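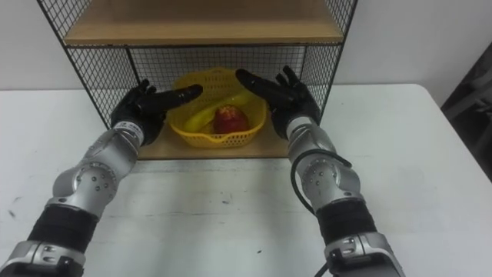

Varnance is a deposit-return program for drink containers used in schools and colleges. It was set up by the Tretent environmental education trust in the town of Zureck and opened to all secondary schools in the district on 30 August 2018. The program combines a small cash deposit with classroom teaching on waste sorting.

Background

Before the program began, schools in Zureck placed most bottles and cans in general waste. A survey of bins carried out by Tretent in November of the previous year found that food residue was the main reason that loads were turned away by the sorting plant. The trust proposed that containers be kept apart from lunch waste at the point of disposal and that pupils be given a direct reason to return them.

Operation

A deposit is added to each drink sold in a school cafeteria or shop. The pupil receives a printed slip when the empty container is handed in at a return point. Slips can be exchanged for money or credited to a class fund. Containers bought outside the school are accepted but carry no deposit.

Each school operates at least two return points, one of which must be indoors. Containers are sorted into four streams: clear plastic, colored plastic, metal and glass. Full sacks are weighed, tagged with the school code and collected by the hauling firm Hämmerli every two weeks during the school term. A sack is rejected if it contains liquid, paper or food. Rejected sacks are charged to the school at the general waste rate.

Teaching materials

The course that goes with the program has eight lessons and is intended for pupils in the first two years of secondary school. Topics include material types, the labeling of packaging, transport and the cost of disposal. Older pupils may take part in a poster and short film contest, with entries shown in the Zureck public library.

Participation

Schools apply to Tretent and sign an agreement for one school year. Schools with fewer than 100 pupils may share a return point with a neighboring school, in which case the deposit accounts are kept separately. Unclaimed deposits remain with the school and may be spent only on bins, signs or teaching supplies.

See also

Container deposit laws
Environmental education
Waste sorting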